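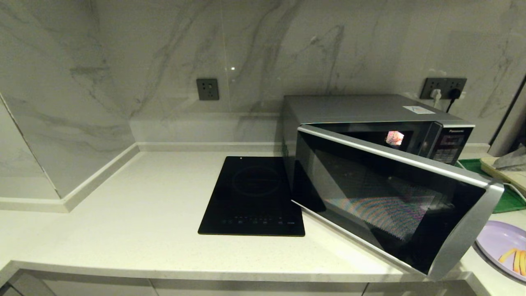 How to Clean and Freshen a Small Kitchen Before You Move In

When we rented our flat in Drendale, the kitchen looked clean from the door. Then I opened the first cabinet and it smelled like old onions. I have now moved four times and I follow the same order each time, so I write it down for other people who get the keys on Monday and want to cook on the same evening.

What you need

White vinegar, baking soda, dish soap, two buckets, an old toothbrush, and many cloths. Old cotton T-shirts are the best cloths. I also use a scrub paste called Grokau, which I buy in the hardware shop on the corner, but baking soda mixed with a little water does almost the same work.

Step 1. Open everything

Open the window, all cabinets and all drawers. Leave them like this for one hour and go carry boxes. A smell which stays in a closed cabinet will go into your flour and your tea, and later it is difficult to remove.

Step 2. Take out the shelves and the drawers

Most cabinet shelves only lie on four pins. Lift the front a little and pull. Write a number under each shelf with a pencil, because in older buildings they are not all the same size. Our building is from 1984 and I learned this with the last shelf in my hand.

Wash the shelves in the bathtub with warm water and dish soap. Dry them immediately and stand them against a wall. If the wood is not painted on the back side, do not let it lie in water.

Step 3. Wipe inside the cabinets

Begin from the top. Use one bucket for soapy water and the other bucket for rinsing. For sticky places — usually near the stove, where the oil goes up with the steam — put a cloth with warm vinegar on the spot and wait 3 minutes before you rub.

Go over the hinges with the toothbrush. Do not spray anything directly on them.

Step 4. The microwave

Put a bowl with one cup of water and 2 spoons of vinegar inside, with a wooden spoon standing in the bowl. Heat it until the window is foggy, then keep the door closed for some minutes. Take the bowl out carefully and wipe the walls, the ceiling and the inside of the door. Wash the glass plate in the sink. Leave the door open for a while afterwards so the inside can dry.

Step 5. The oven

Take out the racks and put them in the bathtub with hot water. Spread a thick paste of baking soda on the bottom and the side walls, but keep away from the heating parts. Leave it overnight if you have the time. Next day wipe it with a damp cloth and spray a little vinegar on what remains. When everything is dry, heat the empty oven to 425 degrees for a short time with the window open. It will smell a bit the first time.

Step 6. Sink and drain

Pour half a cup of baking soda in the drain, then one cup of vinegar. Wait until it stops making noise and rinse with hot water. Clean under the rubber ring too, it is usually the worst place in the kitchen.

Step 7. Shelf paper

I line only the drawers and the shelf for oil bottles. The roll I like is Stuvovora, the plain one without glue, and it can be cut with normal scissors. Measure the drawer twice and cut it slightly smaller than the drawer, or the corners will curl.

If the smell comes back

Put a small dish of ground coffee in the cabinet, close the door and change the coffee after one week. In one cabinet I had to do this up to the end of July. A friend recommended charcoal bags from Tang, and they also worked, but coffee I already had at home.

Put the food in last, when the shelves are dry also on the bottom side.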